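How many simulated demos before my policy stops wandering off?

Posted by Yufang Kong in Imitation Learning Help
October
4 min read

Hi all! I finally got my two-armed robot driving properly in simulation and I'm having way too much fun with it. The task is simple on paper: left arm goes to the front of the black stand under the monitor, right arm stays out of the way over the table until the left one is done. I'm driving it with a pair of hand controllers and logging joint angles, gripper opening and all the camera views.

So far I have 188 episodes. The trained policy gets the left arm to the stand most of the time, and then it just sort of... drifts. Sometimes the right arm drifts too, and it isn't even supposed to be doing anything at that point! Training loss looks lovely, so I don't think it's a plain bug.

One of the views I'm recording, left gripper just in front of the lower edge of the monitor: 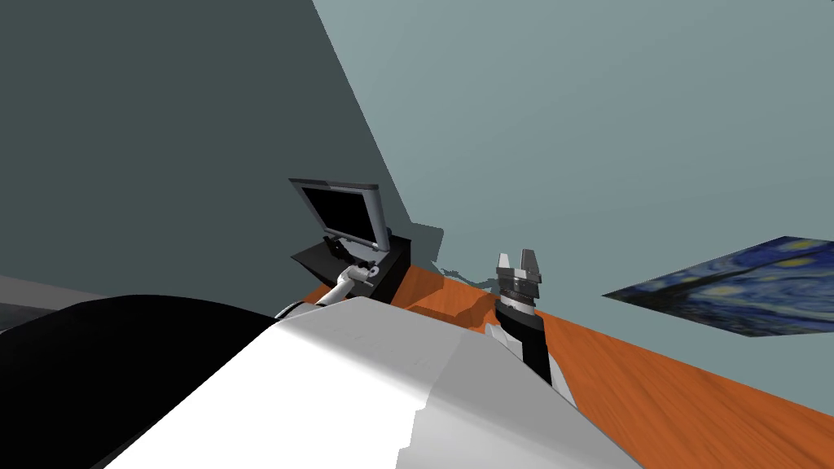
What I'd like to know

Do I simply need more episodes, or am I collecting the wrong ones? A guide I read (the Musby one) says to aim for 4000, and at my pace I'd be at it until spring. Also, should I keep my messy attempts or throw them out? I've been deleting anything where I hesitate.

I'm happy to redo the whole set if that's what it takes. I really do enjoy the driving.

Radymyr Panasiuk
Replied in the evening, edited once

Great project, and you're closer than you think! I went through nearly the same thing with a reaching task last year, so let me go through what helped me.

First, look at how your episodes end. I bet you stop recording the moment the left arm arrives. Mine all did. The policy had never seen what to do after arriving, so it made something up. Hold still for a second or two at the end of every episode and record that part too. If the right arm is meant to wait, then give it some waiting to learn from.

Second, please stop deleting the messy ones! A hesitation at the start I would trim, sure. But an attempt where you come in too low, notice and fix it is gold, and I'd take a handful of those over a big pile of perfect runs. A perfect run only teaches the policy what to do when it's already in the right spot. I now start some episodes on purpose from a bad pose - arm too far over, wrist turned the wrong way - and record only the recovery.

Third, replay your gripper views by themselves, with no other camera open. It's a good habit and takes very little time. Ask yourself whether you could pick the next move from that view alone. 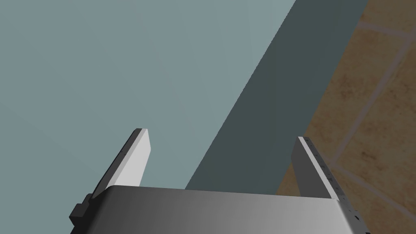 With both fingers open and only big flat surfaces behind them, I couldn't tell you how far along the task is, and a small network probably can't either. For stretches like that the policy has to lean on the other cameras or on the joint angles, so check that those are really reaching the network. I once trained for a whole week with the joint input zeroed out by a typo. Loss looked lovely there too.

As for numbers, I'd forget 4000 for now. Add 21 recovery episodes, retrain, and run it from 7 fixed starting poses that you never train on. Write down where each run goes wrong, then collect more of exactly that. My reaching task got good long before I expected it to, and watching it correct itself the first time made me jump out of my chair!

One more thing, vary the starting pose of the right arm as well. If it always begins in the same place, the policy can use it like a clock.

tomaszewski
Replied the next morning

more data. also shorten your action chunks, mine were too long and it drifted same as yours

Yufang Kong
Replied the next morning

Radymyr, you called it, every single episode stops right at arrival. I checked a bunch over breakfast and I'm already recording new endings. I fished some of the deleted runs out of the trash folder too - so glad I hadn't emptied it! Will try shorter chunks after that, one change at a time. I'll post the results from the fixed poses when I have them.

Related
Cesteck controllers: left and right swapped after update
Do camera angles need to match between sim and the real robot?
Trimming idle frames without breaking timestamps
Urkico export drops the last frame of every episode
Good ways to label recovery episodes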